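Didport two-arm sorting kit, worth it for a school club?

Posted by brickhead_mo

Looking at the Didport kit, the one with two arms on an aluminum rail. We'd want it sorting toy bricks into a tray, same as the setup here. Been trying it since July, the loan is up soon and I have to say yes or no. Wrist camera view is what I'm stuck on. Bricks lying hollow side up, glare on the table right by them, and the software seems to guess at the angle. Last run was 40 tries, 11 dropped. Is that the kit or is it me? 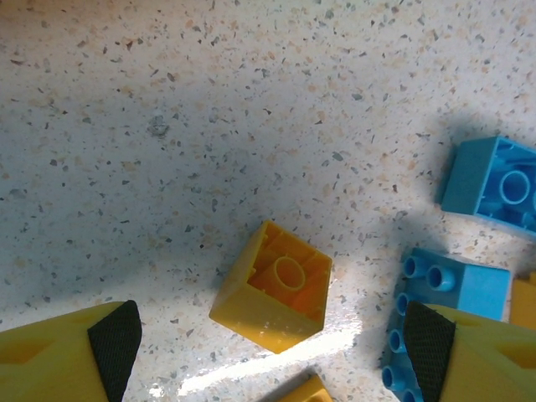

Venkatesh Ramasamy
Probably the default grip settings. Out of the box it closes too fast and too wide, so anything at a diagonal gets shoved before its held. Slow the close down, then redo the wrist calibration on BOTH arms. I had 2 kits from them and niether was calibrated right on arrival. Support did answer, took a while.

Also kill the overhead light or move it. Matte mat helps. After that I'd test one color at a time.

brickhead_mo
Ok will try the slow close tonight. Only been doing one arm at a time so far, the pair together makes me nervous. They both come in over the middle and the tray is right there.

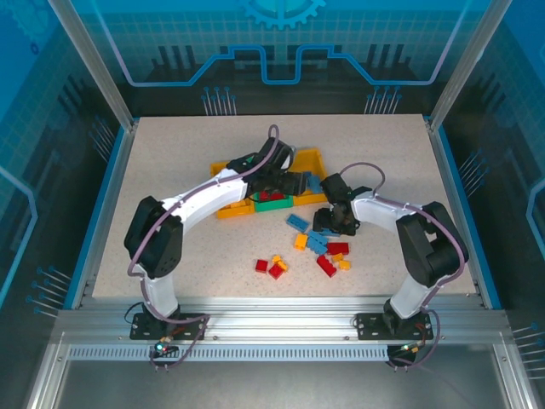
Is there a setting to make one wait for the other? Manual has a page on it but the menu doesn't match mine.

kartha_fan
get the Kartha instead

dull_pencil
Yes there's a wait setting. Under Shared Zone, newer firmware only, so update first and the menus will match the manual. Draw the zone bigger than the tray. Mine was too tight and the grippers bumped, no damage but I had to restart everything. Page 44 if you have the printed manual.

For a club I'd say buy it, but ask for the spare finger pads in the quote. They charge extra later.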